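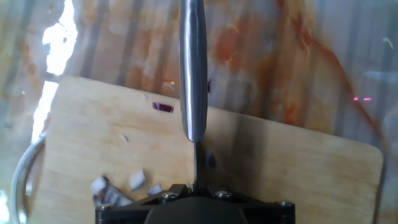 **Thread: Red onion going blue-gray in quick pickle, Grovommont method**

**tallowfield**
Running the Grovommont quick pickle on diced red onion. Brine is equal parts white vinegar and water by volume, 19 g of salt per liter, no sugar. Onion goes in raw, brine goes over at a simmer, lid on, straight to the fridge.

The last 2 jars came out a dull blue-gray at the bottom. The top third is the normal pink. Same vinegar as always. The only changes are a new bag of onions and a finer dice. Texture is fine and it smells normal. What should I check first?

**Benjie Bautista**
Check pH. The pigments in red onion are anthocyanins. They read pink to red in acid, purple near neutral, and blue or green above that. If the bottom of the jar is blue-gray, the liquid down there may be less acidic than the liquid on top. A finer dice gives up its water faster and packs tighter, so the brine doesn't move through it.

Pull liquid from the bottom with a pipette and test it separately from the top.

**kettle_and_rind**
Disagree on stratification. A simmering brine poured over onion mixes well enough on its own. I'd look at the water. Hard water carries bicarbonate, which uses up some of the acid. Iron will also push anthocyanins toward blue-gray at a pH where you'd expect pink. Is it well water?

**tallowfield**
Well water, yes. Softened for the house, but the kitchen cold tap is on the raw line. I have used the same tap for years without this happening.

**kettle_and_rind**
Iron in a well moves with the season. Make one jar with distilled and one with tap, everything else the same.

**osmund44**
What pot are you heating the brine in? I had this with a Dukusance saucepan after the enamel chipped down to the iron. Vinegar at a simmer will pull metal out of a chip very quickly. I switched to stainless and have not seen gray since.

**tallowfield**
Stainless, a Guérin, no coating. I'll rule that out.

Strips read 4 at the bottom and a little under 3 at the top. So there is a gradient.

**Benjie Bautista**
Then the packing is at least part of it. Invert the jar a few times after it cools and again the next morning. Also go back to a coarser dice. In a 700 mL jar I leave two fingers of space and never press the onion down.

**kettle_and_rind**
One strip unit is close to the reading error on most of those strips, and the pink from the onion stains the pad. I wouldn't build anything on that number. Use a meter, calibrated the same day.

**Benjie Bautista**
Fair on the strips. The direction still matches the color.

**osmund44**
Whatever the cause, I'd throw those jars out. 4 is too near the 4.6 line for me if the strip is that loose.

**tallowfield**
Already gone. Borrowed a Nuketti meter and ran the comparison, same bag of onions, fine dice in both:

- Distilled, inverted twice: pink throughout, 3.4 top and bottom
- Tap, inverted twice: pink with a faint gray cast, 3.7 top and bottom

So inverting evens it out and the tap water still costs some acid. I have not tested for iron.

**kettle_and_rind**
The gray cast in an evenly mixed jar is what I would expect from iron. Send a water sample out before you blame the knife work.

**Benjie Bautista**
Or run tap water with a coarse dice, no inverting. That's the jar missing from your set.

**tallowfield**
Will do both. The lab kit takes until December, so the coarse dice goes first.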